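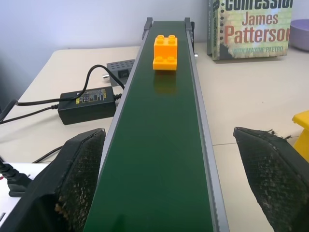
Block sorters wanted, September intake

Flandell is after people to sort and check big chunky toy blocks, the kind with the round studs on top. Short contract, 3 weeks, could go longer. Start ASAP.

What you'd be doing: blocks come down the belt, you check them, they go in the right tub by colour and shape. Stepped ones, flat ones, plain bricks. Cracked or chewed ones go in the reject tub (there's a lot of chewed). Wipe the belt and side rails at end of shift. Repack for the toy libraries and child care centres.

Need:
- good colour vision, we do a quick test
- OK standing, stools availble but not at every station
- closed shoes
- no experience needed, we'll show you

Shifts 13 hours a week, split how you like within reason. Paid training. Parking out back, bus 63 stops at the corner. Not suitable for under 18s sorry.

To apply: short email or just ring the front desk and ask for Jarosław Mazurek. Résumé optional. Tell us which days you cant do. Applications close 11 Sep 2021, we may fill spots before then so dont wait.

Comments

tess_m: Is this open to people on a student visa?

Jarosław M.: Yes, bring your paperwork on first day pls

Gord: Did this last year. Good crew, bring a thermos, the kettle is slow

pinecone94: are the tubs heavy? bad shoulder

Jarosław M.: Full ones go on a trolley, no lifting

Recent listings

Panex – night packer, casual
Diluvum – toy cleaning and drying, part time
Pawłowska Bakery – counter staff, mornings
Flandell – delivery driver, own licence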